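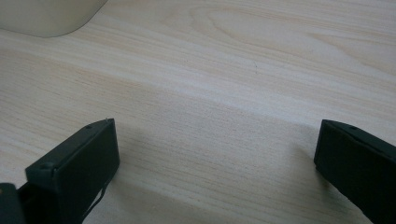

How often does a wooden desk top need to be oiled or waxed?

Most need it once or twice a year, and a desk with a sealed factory finish needs only a damp cloth and a dry one.

Clarkent, the office furniture maker, will offer free desk care visits to small offices and home workers starting August 13, 2022. The visits cover cleaning, light scratch repair and advice on which products to use on which finish.

The company says the service grew out of calls to its repair desk. Many callers had used kitchen spray or furniture polish on a finish that did not need it, and were left with a sticky or cloudy surface.

"People look at the grain and assume they have bare wood," said Latifa Bouazza, head of customer service at Clarkent. "A lot of desks are veneer or laminate. Oil just sits on top of those, and then dust sits on top of the oil."

Each visit lasts 50 minutes. A technician will check the finish, clean the top and leave a printed care card. Desks of any make are accepted. Deeper damage, such as lifted edges or burn marks, will be quoted separately and repaired at the Clarkent workshop.

Clarkent tested the service in January with 113 customers of its Drarudico desk line. Pale finishes made up over half of the desks seen, and ring marks from cups were the most common complaint.

"Wipe up the coffee when you spill it and you have done most of the job," said Magdy Kabbaj, who trains the technicians.

The first round is limited to 400 visits. Bookings can be made by phone or at any Clarkent showroom.

Media contact: Asmaa Ait Ali, Clarkent press office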